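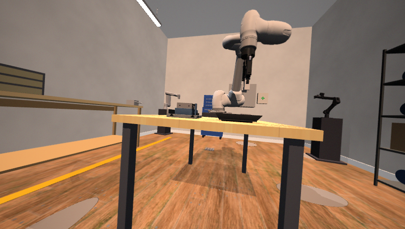 Session 3: What the arm costs before it moves anything

I always start this one with the price tag, so let's get it over with. The arm is the line everybody remembers, and on most quotes I've seen it's barely half the money. Write down what sits around it — the table it's bolted to, the gripper, the tray for parts, the tool cabinet, the lighting, the yellow line on the floor. I've left the first-aid box in too, and yes, somebody has to order that!

Last February I priced a small cell for the Flimby site with Iraklis Vasilakis, and we forgot the table. A big arm wants a heavy one, and ours came in at $729 before delivery (I still have the invoice from Karagiannis).

For your own plan, split the sheet into 3 columns: buy now, buy later, already have. Be strict with the last one. A bench that's full of somebody else's work goes under "buy."

Then add 20 percent for cables, brackets and spare fingers. Safta Stanciu thinks that's too high and she'll argue it with you next session, when we go through the Destside quote.

Small arms on pedestals get their own sheet. Price the pedestal separately, please.

Drafts to me by Sunday, one page.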